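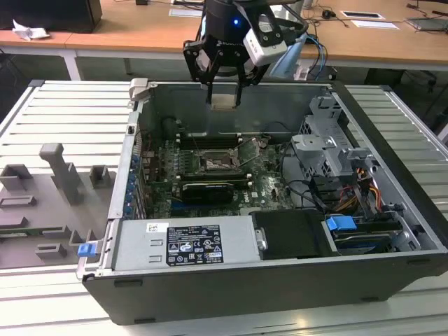
I keep reading that a desktop needs a full clean-out every few months or it will cook itself. Is any of that true, or is somebody selling compressed air?

Mostly the second. The Lullix leaflet that comes with every can says monthly, and Lullix sells cans. We open ours once a year, in June, and have yet to see a tower on a desk need more. One that lives on carpet next to a dog is another matter.

Do I have to lay the case on its side?

You don't have to, but a graphics card is easier to get in and out when it isn't hanging off the board. Unplug it at the wall first and hold the power button for 15 seconds.

Should I replace the thermal paste while I'm in there?

If you've taken the cooler off, yes. If you haven't, leave it alone. Brutow claims its paste lowers temperatures by 15 degrees. We tried it on 3 machines and couldn't tell it from the cheap tube. Keep whatever you use away from the socket contacts.

Are tool-free clips any good?

They're fine until one snaps. The colored plastic latches on drive bays and expansion slots save a minute or two, and old plastic gets brittle. Press, don't pry. Plenty of cases have a screw hole next to the clip, so keep a few spare screws.

Can I open the power supply to get the dust out?

No. Blow through the vents from outside and stop there. The label on it tells you the ratings, and copy those down if you plan to add a bigger card.

Is the Pludov cable kit worth it?

It's 100 zip ties in a nice box. Cables bundled clear of the fans are tidy enough — we doubt the air cares what color the ties are.

Teixeira says its dust filters last 2000 hours. Do they?

We can't say, and we'd like to know how they measured it. Hold the filter up to a window. If you can't see daylight through it, rinse it and let it dry completely before it goes back.

Page last changed Nov 2, 2022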